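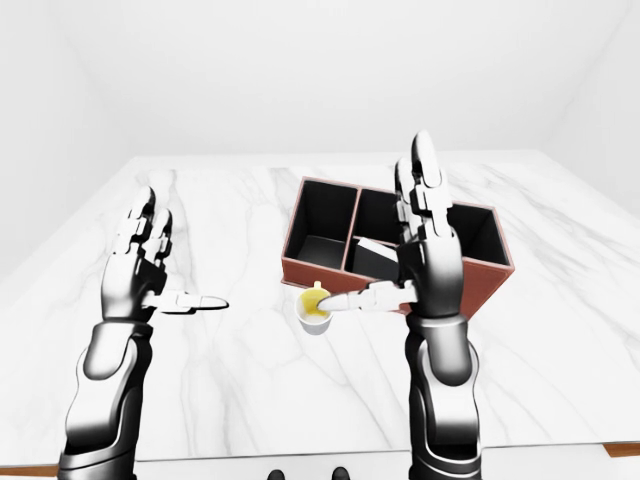
Stusilaの卓上シーン。右手の親指の先が、カップの黄色い液体に重なっている。

Stusilaの個人ライセンスを使った感想

2025年12月1日

Ilardが出している双腕ロボット用のシミュレーション環境、Stusilaを個人ライセンスで使っています。契約したのは今年の1月で、途中で止めていた時期もありますが、実際に触っていた期間を足すと6か月になります。以前Sonexについて書いた記事に、Stusilaとの違いを知りたいという問い合わせが来ていたので、まとめておきます。

先に自分の環境と用途を書きます。OSはLinux、GPUは数年前の中位モデルです。やりたいのは、五指ハンドを付けた人型の腕で机の上の小物を動かす動作を作ることと、その動作を録画して後で見直すことです。学習を大規模に回す使い方はしていません。複数台のGPUで並列に動かす人には、あまり参考にならないと思います。

インストール

本体のインストーラは小さく、シーンや腕のデータは初回起動後に選んで落とす方式です。卓上シーンのパックは315MBでした。ダウンロードはすぐ終わりましたが、展開後のシェーダーの準備に時間がかかり、その間は画面が固まったように見えます。進捗の表示がないので、最初は落ちたと思って強制終了しました。やり直したときは放っておいたら起動しました。ここは表示を入れてほしいところです。

ライセンスの認証はオンラインで、起動のたびに確認が入ります。一度認証すればしばらくオフラインでも動くと説明にありますが、うちではノートPCをスリープから戻したときに再認証を求められることがありました。出先で使う予定がある人は試用期間中に確かめたほうがいいです。

腕とハンド

標準で入っている腕は動きの粗い汎用モデルで、ハンドも簡単なものです。私は別売りのNigatuという腕とハンドのモデルを追加しました。左右一組で、銀と黒の外装が付いています。Stusilaに読み込むと関節の可動範囲や名前がそのまま入り、設定ファイルを書き直す必要はありませんでした。Sonexに同じモデルを入れたときは指の関節の向きが逆になっていて、手で直した覚えがあります。この差は大きかったです。
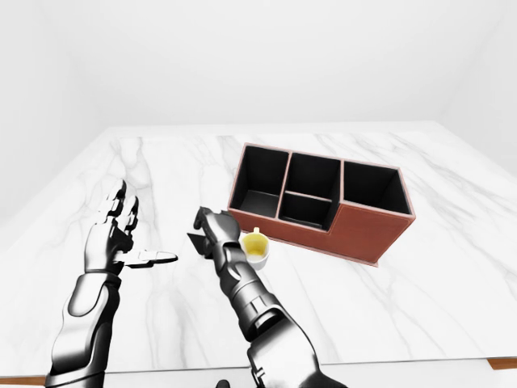 Nigatuの操作は、コントローラで手首の位置を動かし、指は登録した形を切り替えるのが基本です。指の形は自分で追加でき、左右に別の形を割り当てられます。私は左を開いた形のまま待たせて、右だけで物に近づく動作をよく作ります。カップのすぐ左まで右手を寄せ、指を下に向けて途中まで閉じたこの姿勢では、指先が縁とほとんど重なって見えるので、正面からの視点だけだと当たっているかどうか判断できません。接触の表示を入れて確認するか、視点を増やすことになります。接触の表示は初期状態ではオフで、設定の「物理」ではなく「描画」の中にあります。探すのに少し手間取りました。

指の形の切り替えには補間の時間を設定できます。短くすると動きがきびきびしますが、物に近い場所で切り替えると弾いてしまいます。長めにしておくと失敗は減ります。そのかわり録画も間延びするので、私は近づくまでを短く、閉じるところだけ長くしています。動作ごとに値を持てるのは便利です。

左右の手を同時に動かす場合は、鏡写しの設定が使えます。片方の動きを反対側にそのまま反映する機能で、大きめの箱を両側から挟むような動作を作るときに楽です。ただ、鏡写しを切ったあとに片手だけ微調整すると、次に鏡写しを入れた瞬間にその調整が消えます。確認のダイアログは出ません。保存してから切り替える癖をつけるしかないです。

シーンについて

卓上パックには7種類のシーンが入っています。私が使うのは、白い部屋に大理石の天板の机がひとつあるシーンばかりです。余計な物がなく、光も均一なので、物の輪郭が見やすいです。机に載せる小物はライブラリから選んで置きます。カップ、仕切りのある箱、黒い板状の物など、形の違うものが揃っていて、組み合わせは保存できます。

小物の配置を毎回少しずつ変える機能もあります。位置と向きの範囲を指定しておくと、リセットのたびにその範囲で置き直されます。範囲を広くしすぎると物同士が近づきすぎた配置も出るため、最小の間隔を別に指定しておきます。この項目は説明書の本文になく、設定例のファイルに書いてありました。説明書は日本語版もありますが、英語版より古いです。新しい項目を調べるときは英語版を見ています。
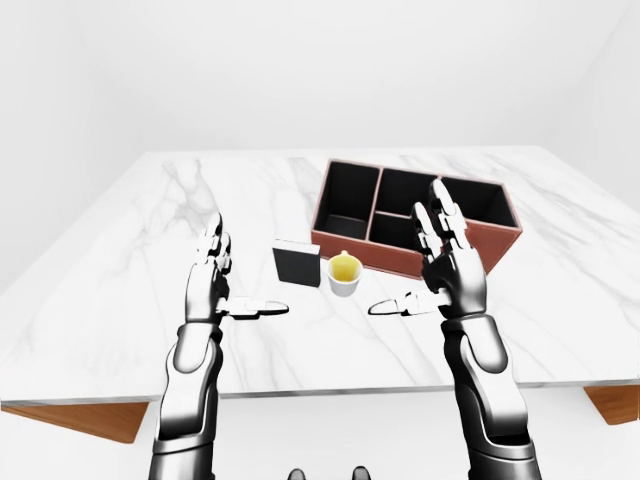 それから、配置の種となる数字を控えておけば、同じ配置を後から呼び出せます。うまくいかなかった回だけを並べてやり直せるので、調整の作業はかなり進めやすくなりました。Sonexにも似た機能がありますが、本体を更新すると同じ数字でも違う配置になることがありました。Stusilaでは更新をまたいでも今のところ変わっていません。

物理の挙動

剛体の物を置いたり押したりする範囲では安定しています。机の上に置いた物が勝手に震えることもほとんどありません。摩擦の値は小物ごとに変えられます。初期値は滑りにくいほうに寄っていて、実機の感覚に近づけるには下げたほうがよいと思いました。

仕切りのある箱に物を入れる動作では、仕切りの縁に引っかかったときの動きが気になります。本来なら滑り落ちそうな角度で止まることがあり、当たり判定の形を細かくすると直りますが、そのぶん重くなります。箱だけ細かい設定にして、ほかは標準のままにするのが今の落としどころです。

液体は期待しないほうがいいです。カップに中身を入れる設定はあるものの、私の使っている版では中身は見た目の部品として扱われていて、こぼれたり波打ったりする計算はしていません。指が液面に入っても警告は出ません。カップを傾ける練習に使うつもりなら、別の環境を探すことになると思います。私は傾きの角度だけを記録して、あとで基準を超えた回を外しています。

視点と録画

録画は視点ごとに別のファイルで出せます。解像度と記録間隔は視点ごとに設定でき、あとから同じ動作を別の視点で書き出し直すこともできます。動作を作る段階では軽い設定にしておき、残すと決めたものだけ高い解像度で書き出しています。

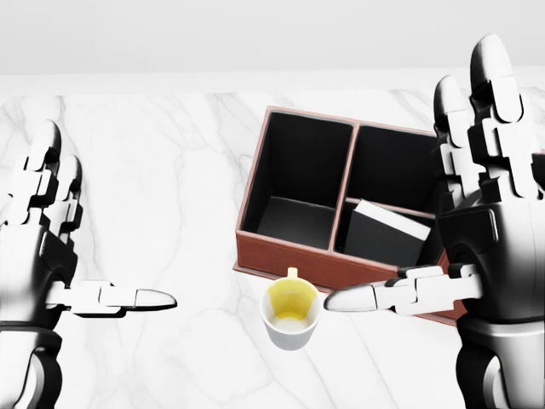 視点の置き方には少し慣れが必要です。机に近い視点は手元の細部が見やすい反面、手そのものが邪魔になります。両手を左右に立てて親指を内側へ向けたこの構えだと、マグは親指の先の間にあってよく見えますが、箱の右側は右手に隠れ、黒い物が傾いて入っている区画も指が一部を覆っています。箱の中に何かを入れる動作を記録するなら、右手に遮られない位置にもうひとつ視点を足しておくのが無難です。私は後からそれに気づき、残しておいた動作データから書き出し直しました。動作データを消していたら、撮り直しになるところでした。

書き出しの速度は満足しています。画面に表示しながらより、表示なしで回したほうが速いです。書き出し中にファイル名が重なると確認なしで上書きされるので、出力先のフォルダを日ごとに分けています。ファイル名に自動で時刻を入れる設定は、個人ライセンスでは選べませんでした。なぜここで差をつけているのかは分かりません。

料金とサポート

個人ライセンスには月払いと年払いの2種類があります。私は月払いです。使わない月に止められるのがよく、止めても保存したシーンや動作データは手元に残ります。再開したときも、そのまま読み込めました。Nigatuは買い切りで、Stusilaの契約とは別です。ほかの環境に持っていくこともできます。

サポートには何度か問い合わせました。返事は早いほうですが、最初の返信は説明書の該当箇所を示すだけのことが多く、こちらの設定ファイルを添付すると話が進みます。鏡写しで調整が消える件は、仕様だという回答でした。認証の件は調査中のままです。

Sonexとの比較

どちらかを選ぶとすれば、五指ハンドで細かい動作を作る人にはStusilaが向いています。モデルの読み込みでつまずかないこと、動作データを後から別の視点で書き出せることが理由です。移動台車を含めた広い空間を扱うならSonexのほうが楽で、シーンの編集画面も分かりやすいです。私は卓上の作業しかしなくなったので、Sonexの契約は切りました。

試用版では録画の書き出しに制限がありますが、操作と物理の挙動は製品版と同じです。まず手持ちの腕のモデルを読み込んでみて、関節の向きと可動範囲が正しく入るか見てください。読み込みに問題がなければ、次に自分のGPUで当たり判定を細かくしたときの速度を確認します。

次の更新で接触の表示に色分けが付くそうなので、入ったら追記します。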